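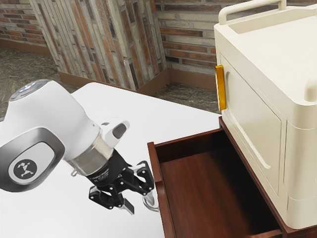
**Arm being introduced at our packing benches: how should staff duties be rewritten?**

Posted by Yabsira Derese

I supervise the returns and repacking section at a mid-sized household goods warehouse in Londport. There are 15 people on the section across two shifts. Management has signed an agreement with an integrator, Kestard, for a single arm that will open drawers and small cabinets on returned units, take out anything left inside, and close them again before the unit goes to inspection. At present this is done by hand, and on a busy shift we handle 500 units.

The integrator is still at the simulation stage and expects to install in June. I have been asked to submit revised duty statements for the section before then. My difficulty is that the existing statements describe a person who does the entire task from unloading to label. Under the new arrangement, some staff will load the bench, one will monitor the cell, and the remainder will move to inspection. Three members of staff have asked in writing whether their grade will be affected. I would be grateful for advice on the following:

- whether monitoring the cell should be a separate post or a rotating duty
- how output targets should be set while the arm is new
- what should be said to staff now, before anything has been installed

The section has no union agreement, but it does have a staff forum which meets every month.

---

Posted by Obsa Habte

Our site at Bondotville went through a comparable change with two arms on a sorting bench, and I was responsible for the staffing side. I will take your points in order.

**Monitoring.** We began with a fixed post and withdrew it after one quarter. The person appointed became the only one able to clear a stoppage, and the bench stood idle whenever that person was on leave. We now rotate the duty among everyone who has completed the training, in blocks of two hours. The training took 10 hours per person, including supervised time at the bench. The duty statement should name the tasks plainly: restarting after a stop, removing a jammed item, recording the fault, and calling the integrator when the same fault returns. If those tasks sit above the present grade, the grade should be reviewed before the duty begins.

**Targets.** I would advise against any individual target in the first weeks. The supplier's figures came from simulation, and our returned goods were considerably less tidy than the models – handles were loose, drawers had swollen, and tape had been left on everything. At the start, almost 60 percent of our stoppages were caused by the condition of the item. Staff were being asked to account for delays they had not caused. We moved to a target for the section as a whole and recorded stoppages separately.

**What to say now.** Put the grade question in writing, even if the answer is that it has not been settled and will be answered by a stated date. In our case the delay did more harm than the change itself. I would also ask Kestard to show the simulation to the forum, and to let staff who do the job at present comment on it. Ours pointed out two types of latch which had been left out entirely.

One further matter is inspection. It is more tiring than it appears on paper, as the easy part of each unit has gone and what remains is judgment. Please allow for breaks accordingly.

---

Posted by Ambaye Packing Services

Check your insurance first. Ours needed a new risk assessment and it held everything up. Rotation is fine but keep a list of who is trained.

---

Posted by Yabsira Derese

Thank you both. I will propose the rotating duty and a section target, and I have asked for the grade question to be placed on the agenda of the next forum. Could Obsa Habte say whether the training hours were paid at the normal rate or as overtime?

---

Posted by Obsa Habte

They were paid at the normal rate, except for one group trained on a Sunday, which received overtime.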